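Birnent - Equipamento para bebidas e restauração

Início > Catálogo > Bebidas refrigerantes > Garrafas de 500 ml

Refrigerantes importados em garrafa de 500 ml

Referência de gama: Clutora Bebidas
Categoria: refrigerantes gaseificados, importação asiática
Formato: garrafa individual de plástico transparente
Conteúdo líquido: 500 ml
Conservação: temperatura ambiente, em local seco e ao abrigo da luz solar direta
Venda: exclusivamente a profissionais

Apresentação

A Birnent disponibiliza aos seus clientes profissionais uma gama de refrigerantes importados em garrafa individual, destinada a mercearias especializadas, restaurantes, cantinas e operadores de venda automática. A gama Clutora Bebidas reúne referências de rotulagem original, comercializadas no formato de meio litro, e é fornecida a partir do entreposto de Sleiman, onde se procede à receção, à verificação documental e à aplicação da informação obrigatória em língua portuguesa.

O formato de 500 ml corresponde ao consumo individual fora de casa e adapta-se à maioria dos expositores refrigerados verticais. A garrafa é leve e pode voltar a ser fechada depois de aberta, o que a torna adequada ao serviço de take-away e às refeições embaladas.

A rotulagem de origem é mantida em todas as referências. Os clientes que trabalham com público conhecedor destes produtos têm manifestado preferência por esta opção, dado que a cor do rótulo e os caracteres do nome são os elementos pelos quais o consumidor reconhece a bebida na prateleira.

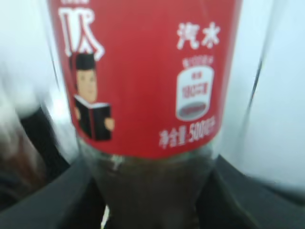
A etiqueta complementar em português é colocada no entreposto, na zona inferior da garrafa, de modo a não ocultar a denominação original nem a indicação do conteúdo líquido. Inclui a lista de ingredientes, a declaração nutricional, as condições de conservação e a identificação do importador. As garrafas destinadas a mostruário ou a fotografia podem ser fornecidas sem esta etiqueta, mediante pedido escrito, e não se destinam à venda.

Acondicionamento e encomenda

As garrafas são expedidas em tabuleiros retratilizados, sobre palete normalizada. A encomenda mínima é de 72 garrafas por referência, podendo o cliente combinar várias referências da mesma gama na mesma palete. Para quantidades iguais ou superiores a 600 garrafas aplica-se a tabela de revenda, que é enviada após abertura de conta.

Os pedidos confirmados até ao meio-dia são preparados no mesmo dia útil. No mês de dezembro os prazos podem ser alargados, pelo que se recomenda a antecipação das encomendas de época festiva.

Exposição no ponto de venda

Para lojas e cantinas, recomenda-se a utilização do expositor Tondska, de prateleiras inclinadas, com capacidade para até 200 garrafas deste formato. O expositor é fornecido desmontado, com instruções de montagem e separadores reguláveis. Os separadores devem ser ajustados ao diâmetro da garrafa - uma folga excessiva faz com que as unidades rodem e o rótulo deixe de ficar voltado para o cliente.

Nos equipamentos de venda automática, o operador deverá confirmar previamente a altura útil da calha. A Birnent cede amostras vazias para ensaio, sem encargos, aos clientes com conta ativa.

Armazenagem e manuseamento

Os tabuleiros devem ser mantidos na vertical e afastados de fontes de calor. Não é aconselhada a congelação do produto. As garrafas que tenham sofrido queda devem repousar antes de serem abertas ou colocadas em exposição. A rotação das existências deve obedecer à data de durabilidade mínima inscrita em cada unidade.

Após abertura, a garrafa deve ser fechada, conservada no frio e consumida no mais curto prazo.

Devoluções e reclamações

As anomalias visíveis na palete devem ser anotadas na guia de transporte no ato da entrega. As reclamações relativas a unidades individuais - fugas, rótulos danificados, tampas com selo quebrado - são aceites mediante indicação do número de lote e fotografia da garrafa. Não são aceites devoluções de produto cuja película de agrupamento tenha sido retirada, salvo defeito comprovado.

Documentação disponível

Ficha técnica por referência
Declaração de conformidade da embalagem
Modelo da etiqueta em português
Instruções de montagem do expositor Tondska
Condições gerais de venda

A documentação é facultada em formato digital através da área de cliente. As fichas técnicas são revistas sempre que o fabricante comunica alteração da composição ou da embalagem, prevalecendo em todos os casos a informação constante do produto entregue.

Produtos relacionados

Expositor Tondska, prateleiras inclinadas
Separadores reguláveis para garrafa de 500 ml
Porta-preços magnético, conjunto para expositor

Pedidos de cotação: área de cliente, secção Bebidas, entreposto de Sleiman.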